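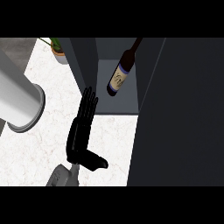 ## Bottles, simulation and the evening shift

7/16/20

The bottle task has been running in simulation since May. A black four-fingered hand on a grey arm has to deal with a wine bottle lying tilted in a dark cabinet compartment, working from the marble worktop side. I did not choose the marble. It came with the kitchen model we bought from Jallo, potted plant included.

For those who have not read earlier posts: I work in operations at Mistow, which supplies and restocks serviced flats. Restocking is done by people with trolleys and a paper list. Kasteo, the contractor, is building a system to do the kitchen part of it. My job is to write down what the work consists of, so that it can be specified.

That has taken longer than the modelling. The written procedure for a kitchen has 37 steps. Emese Szénási, who has run the evening shift for years, went through it with me and we ended up with 42, and several of the original ones were wrong. "Place bottle in compartment" assumes that the compartment is empty and clean. Her staff check both without being told to, and wipe it out if needed. The software will do neither unless somebody asks for it.

The last batch was 400 simulated attempts. I am not going to quote the success rate, as the definition of success changed halfway through. At first a bottle counted as placed if it stayed inside the cabinet. Emese asked whether the label had to be readable from the front. It does, so the scoring was redone.

What changes for the shift is still being argued over. The plan circulated by Farooqui, our consultants, moves two people from restocking to "exception handling". In practice that means waiting for a call and then going to a flat to sort out whatever the arm could not. The pay grade is the same. The walking is probably less, but the hours are harder to predict, and evening staff with children have said so in writing.

I have asked for the on-call hours to be fixed before the first trial flat is fitted. Kasteo has no objection. Farooqui wants to see trial data first.

Next on my list is glassware, steps 19 to 24.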